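Inside a Desktop Computer: A Guide for Young Readers

A desktop computer may look like a plain box, but the box is only a cover. The parts that do the work are held inside it. The box itself is called the case, or the tower. Many cases have a side panel that comes off, and an adult can remove it when a part must be added, cleaned or replaced. The computer is always shut down and unplugged first.

When a tower is laid on its side with the panel removed, its parts can be studied much as a town can be studied on a map.

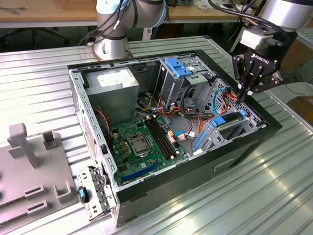

Ibrahim Onyeka

The largest flat part is the motherboard. It is often green, although other colors are made. Thin metal paths run across the board and carry signals from one part to another. Every other part of the computer is joined to the motherboard in some way, either by being pressed into it or by a cable.

The processor, or CPU, carries out instructions. It sits in a square holder called a socket. A metal plate closes over the socket to keep the processor firmly in place. A working processor becomes hot, and for this reason a cooler is fitted on top of it before the computer is used.

Memory comes on long, thin cards that stand in narrow slots. Memory holds whatever the computer is using at the moment, such as the drawing you have open or the game you are playing. When the power goes off, this kind of memory is cleared. Small latches at the ends of a slot help to hold each card. One card may store 8 gigabytes and another 16. 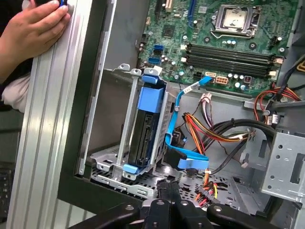
A hard drive has a different duty. It keeps your stories, pictures and music even when the computer is switched off. Inside a hard drive are smooth disks that spin very quickly. The drive is kept in a metal frame called a cage, and in some computers it slides in on a plastic carrier, much like a drawer going into a desk.

The power supply is a metal box with many colored wires. It takes electricity from the wall and changes it into the kinds the other parts need. A power supply should never be opened, even by a curious adult.

Words to remember

Case: the outer box of the computer.
Port: a place where a cable is plugged in.
Expansion slot: a long slot on the motherboard where an extra card can be added.
Data cable: a cable that carries information between a drive and the motherboard.

Pupils who wish to see these parts for themselves should ask a teacher or parent for help. Hold circuit boards by their edges, and keep small screws in a dish.
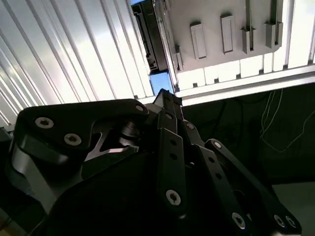

Reader comments

Preltadcombe: My daughter would like to know whether a computer can start with no memory cards in it at all. We could not find the answer in the word list.

Ajayi: It will not start up properly without memory. Ours only beeped until the card was pushed all the way in.

Modico: Used this with my class in June. They liked the part about the drawer. Could you add a page on fans?

Contact the Stodov Learning Pages | Copyright Stodov | Back to top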